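Screw (fastener)

From the Stendthorpe Open Encyclopedia of Everyday Things
Last changed Sunday, October 12, 2025

A screw is a fastener with a ridge, called the thread, wrapped around a shaft. Turn it and it moves along its own length. Holds two things together, or holds one thing at a set distance from another. Usually steel, also brass, stainless, nylon, titanium. Related: bolt, nut, stud, set screw.

Contents
Screw or bolt
History
Threads
Heads and drives
Finish
Loosening
Stuck and stripped screws
Local industry
See also

Screw or bolt

Old argument. The common rule: a bolt goes through a clear hole and takes a nut, a screw cuts or meets a thread in the part itself. Plenty of exceptions. Lag bolts are screws by that rule. Hardware stores file by size and head and let customers sort out the word.

History

Screws for pressing and lifting came long before screws for fastening. Wine and olive presses used big wooden ones. Metal fastening screws show up in Europe in the late Middle Ages, filed by hand, each one a little different, so a screw and its hole were a pair and had to be kept together. Armor and clocks mostly. Too expensive for furniture.

Screw-cutting lathes changed that around 1800. Pitch could be repeated. Then came standard threads in Britain and later in the United States, with different angles, which caused trouble for a long time and still does for anyone restoring old machinery. Metric threads are now the norm in most of the world. Inch sizes hang on in American construction and plumbing.

Wood screws had blunt ends until the 1840s or so. Needed a full pilot hole. The pointed gimlet end made them much quicker to use.

Threads

Pitch is the distance from one ridge to the next. Fine threads hold better under vibration and allow small adjustments. Coarse threads go in faster and put up with dirt and dents. Most are right-handed: clockwise to tighten. Left-handed ones turn up where normal rotation would back a screw out, the left pedal of a bicycle for instance, and on some gas fittings.

Machine screws have an even thread the whole way along and go into a tapped hole. Wood screws taper. Sheet metal screws are hard enough to form there own thread.

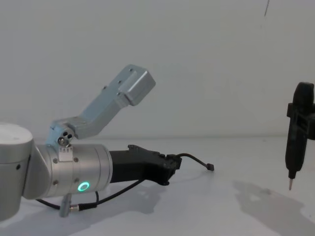
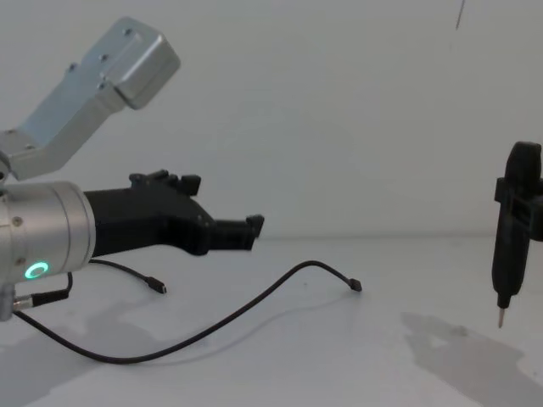
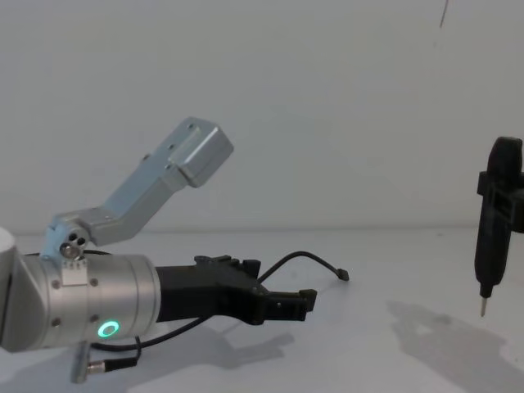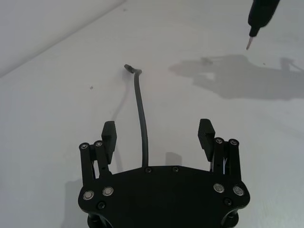
Small screws with their heads left showing.

Heta Brabec

Heads and drives

Head shape first. Pan, button, cap, round, flat (countersunk). A countersunk head sits level with the surface and centers itself, handy for hinges, bad if the holes don't quite line up. Pan heads forgive more. Washers spread the load in soft material.

Then the drive. Slotted is the oldest, easy to make, easy to slip out of. Cross-shaped drives came in with factory assembly in the 1930s. Hex sockets and star shapes take more torque. Square drive is popular in Canada, less so further south.

Finish

Bare steel rusts. Zinc plating is the cheap fix indoors. Black oxide looks neat but needs oil, and doesn't do much against water alone. Stainless for wet places, though stainless on stainless can seize up (galling). Use a lubricant. Brass for looks, breaks easily in hardwood. Run a steel screw in first, then swap.

Loosening

A tight screw is slightly stretched, and the stretch is what grips. Vibration and sideways slip work it loose. Remedies: thread-locking liquid, nuts with a nylon insert, wire, a second nut. Split washers are still sold by the ton, opinions differ on whether they help much.

Stuck and stripped screws

Penetrating oil, then wait. Overnight is better then an hour. Right size driver, lots of downward pressure. Extractors bite into the head counterclockwise. Last resort, drill it out.

Local industry

Stendthorpe had a screw works by the canal, employing 77 people at its peak. It sold in boxes of 100, and the sample book listed 73 head and thread combinations. The smaller works at Prinduvthorpe made brass only, 2,000 screws to a sack, mainly for coffin makers and piano shops. Closed one January after a flood. Date needs a source.

See also

Bolt
Nail
Rivet
Screwdriver
Washer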